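The Orange One
A short story

Last updated: May 5, 2021

The Clorkness stores office kept a procedure for everything that could be folded, hung or counted. Eleri Harries had inherited it with the desk. Revision 5 ran to 13 sheets and dealt with garments on sheet 9, under Returns.

A return was to be placed on the table unfolded. It was to be checked at the collar, the seams and the hem, in that order, then hung on wire and entered in the book. The book held 293 entries in Bowen's handwriting and none in hers.

She read sheet 9 twice. Bowen had written it, and Bowen wrote as though the reader were standing slightly too close. "Do not smooth the garment before inspection. Creases are information."

The last item of the day was orange. The docket said Likia, size medium, one off, no fault stated. She left it as it had come, in a heap at the end of the table with a part of it over the edge.

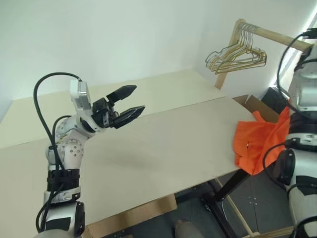 Hanging

The procedure gave two methods. Method A put the hanger in from the hem and brought the hook up through the neck. It was slow, but it spared the collar. Method B put the hanger in at the neck, one shoulder at a time, and was permitted where the opening was wide enough to take the wire without strain.

Bowen had always used A. A pencil note beside it gave his reason: a neck stretched by 5 millimetres would never go back. There was no note beside B, only a small tick, in ink, which might have meant anything.

Eleri tested the opening against the wire. It was wide enough. She wrote "B" on the docket, then the time, then stood for a while with the pen over the box marked Remarks. The lower part could hang where it liked until the shoulders were in. Sheet 9 was clear on that point – shoulders first, length second. 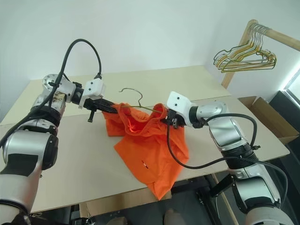 Bowen rang at ten to six and asked which method she was using. She told him. There was a pause on the line, long enough for her to hear his kettle. Then he said that B was perfectly sound, that he had put it in himself after the Jerari order, when there were 1,000 shirts to hang and A would have taken them into the following May. He had gone back to A afterwards out of habit. He said to watch the second shoulder, as the wire tended to catch in the cloth, and to turn the hook before blaming the hanger.

She asked what the tick meant.

He said it meant he had checked the spelling.

She thanked him, put down the phone and opened the book. Under entry 293 she ruled a line, as sheet 11 required, and wrote the next number in the margin. Colour, orange. Fault, none stated. Method, B. In the last column, where Bowen had put his initials all the way down the page, she put hers. They took up more room than his and touched the line.

13 shares
5 comments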